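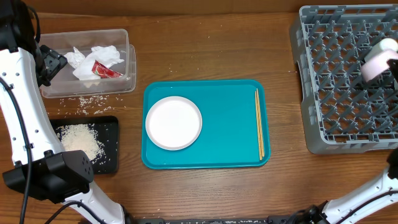

Section 5: Setting up a road history search in the Killangate Roads Archive

Now for the best bit! With your account working and your home area chosen, you can start following a single road back through the old records, from the turnpike minutes to the county surveyor's reports. It takes a little patience the first time, but the moment a lane you've walked for years turns up in a surveyor's handwriting is a real thrill.

Before you start

Have the present-day name of the road to hand, and any older names you know. Spellings wander a good deal. The Skuddale road, for instance, appears under three different spellings in the Trorham highway board's books alone.

Starting a search

1. Open the Roads tab and choose New road file.

2. Type the road's name and press Find. If several come up, pick the one in the right parish. The parish is shown in grey after the name.

3. Set the period. The archive covers the turnpike trusts, the highway boards and the county council years, and you can tick any or all of them. I'd tick the lot to begin with and trim later.

4. Choose how many records to load. The normal setting is 2000 and the most you can have is 3000. The smaller number is plenty for a country road.

5. Press Build. The records will arrive in date order down the left side, with the map on the right.

Note: Some trunk roads were handed from one authority to another more than once. Where this happened, a thin blue line crosses the list at each handover. Click the line to read the order that made the change (they're often only a paragraph long, and well worth it).

Matching a record to the map

6. Click any record to open it. Scanned pages sit beside the typed copy, so you can check one against the other.

7. Drag the two pins on the map to the start and end of the stretch being described. Old reports love to measure from "the smith's gate" or "the lower ford", so zoom in and look for likely spots on the first county map, which you can switch on under Layers.

8. Press Save stretch. The stretch turns green, and any other record that mentions it gets a small marker in the list. It's wonderful to watch a road fill in this way!

Caution: Moving a pin after saving changes the stretch for every record tied to it. If you only want to try an idea out, press Copy stretch first and move the pins on the copy.

Bridges and culverts

Bridges have files of their own, as they were often paid for separately from the road either side. To add one, open the Links panel and type its name or its county number. You can attach up to 5 bridges to each road file. For a longer road, start a second file and join the 2 with the Continue button.

Note: Toll houses are listed under Buildings.

Typed copies come from members' own work, checked by Hsin-yi Man before they go live. If you spot a slip, press Suggest a change at the foot of the record and type the wording as you read it. Please keep the old spelling, even where it looks wrong.

To export a finished road file, go on to Section 6.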